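Closet season, or so they tell me
by Guðlaug Briem

Every March 2022 seems to bring the same advice: empty the wardrobe, wipe it out, feel better about your life. I have my doubts about that last part. Workora's spring leaflet says to set aside 30 minutes per closet. Mine took 60, and I hadn't even started on the shoes.

Still, one tip from Mogens Toft is worth passing on. Do the hanging rod. I argued with him over this - who looks at a rod? - and then I ran a finger along mine and stopped arguing. Hangers drag over it all year, and whatever is up there ends up on your collars.

You don't need the special closet spray, whatever the label promises. A cloth with a drop of dish soap in warm water did fine for me. Hold the rod with your free hand so you aren't yanking on the end caps, then go over the wall behind it too. Some scuffs won't budge. I'd leave them, as your coats will cover them by tonight.

Doors wide open before you begin, and look at the hinges while you're there. Bjarke swears by lavender bags afterward. I remain unconvinced.
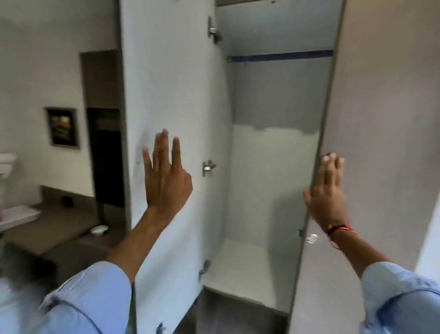
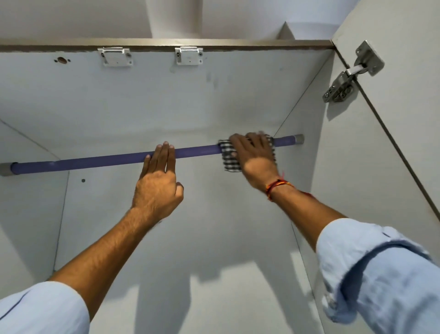

Wardrobe cleaning: the doors and the hanging rod.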